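Notebook, shared workshop, Bay 3
October, entry begun 14:10
Entered by: Nkrumah Darko
Project: Norari, two-arm bench build

Purpose of the session: to revise the two-handed hold on the test piece and to record the settings for the next person at the bench.

The controller was started with the Saber configuration saved by M. Belkadi. Wrist offsets were entered again by hand, as the stored file still referred to the old Okero mounts. Sampling is set to 1000 Hz on both arms. The grip limit on the left hand is 132 in controller units; the right hand uses the same value until we have grounds to separate them.

The test piece is the white cylinder with the black collar, rod and crossbar knob. The left hand takes the plain end of the cylinder. The right hand takes the knob, with the lower fingers and thumb curled and the index finger kept straight. Mohcine prefers the index finger closed as well. I have left it extended for this series and request that any change be entered here before it is made.

The log is stored under run 663. Please do not rename the folder, as the Stomine plotting script reads the number from it.

Outstanding matters:
Cable loop at the left wrist. Length to be reviewed, and a clip position agreed.
Index finger, right hand. Extended or closed, to be decided with M. Belkadi.
Okero entries to be removed from the Saber file.
Spare wrist screws to be ordered under the Norari account.

Bench time is reserved again from 09:00 for the second series.

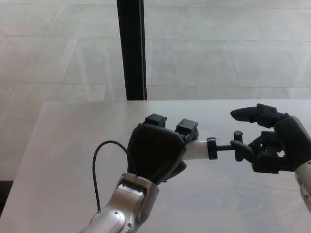 Norari, test piece between left and right hands, index finger extended.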